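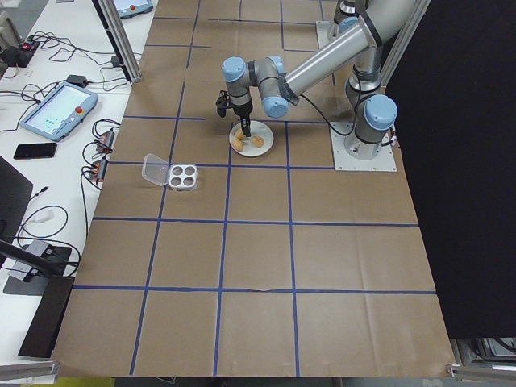
Brown paper and blue tape on the big table.

I have been meaning to write up the Prurkham crossing since February, and it is already 29th August, so I will put down what I remember before more of it goes.

We left Grevby a little after six in the morning. The boat was Quezada, a 31-foot sloop I had sailed maybe a dozen times, always close to shore. The plan was 80 miles across to Prurkham, one night out, and home again at the weekend. There were two of us aboard. The forecast gave a light westerly all day.

The westerly lasted until lunch. After that the sea went flat and we started the engine, which ran for an hour and then quit. I bled the fuel line and got it going again for ten minutes. The second time it stopped, it stayed stopped. There was a lot of black muck in the filter and I had packed one spare, which I had already used.

At that point it was still more of a nuisance than a problem. We had food, a working radio and plenty of water. We made soup, put the sails back up and waited. What I hadn't allowed for was the current, which set us north all night while we sat there. By daylight we were well off our line and the fog had come down. I could see the mast and not much past the bow.

The fog stayed for most of the next day. We took turns on deck with the horn, one blast long and two short, and listened. Once we heard a big engine somewhere to port, getting louder for a long time and then fading. I called on the radio and got no answer. I did not enjoy that half hour.

Wind came back on the second evening, from the east, so Prurkham was now straight upwind. We gave up on it and turned for Clivley, which neither of us had ever been into. The entrance is narrow with a bar across it, and we stood off until there was enough light and enough tide to go in. We tied up after about 97 hours — the last day and a half of that was slow tacking in a short, ugly chop, mostly eating crackers.

The tank was cleaned out in Clivley and the bill was less than I feared. I now carry six filters. I have also moved the horn to a hook by the hatch, where it can be reached without emptying a locker first.

I still haven't been to Prurkham. The charts for it are in the drawer, and the berth there has been rebooked for next summer.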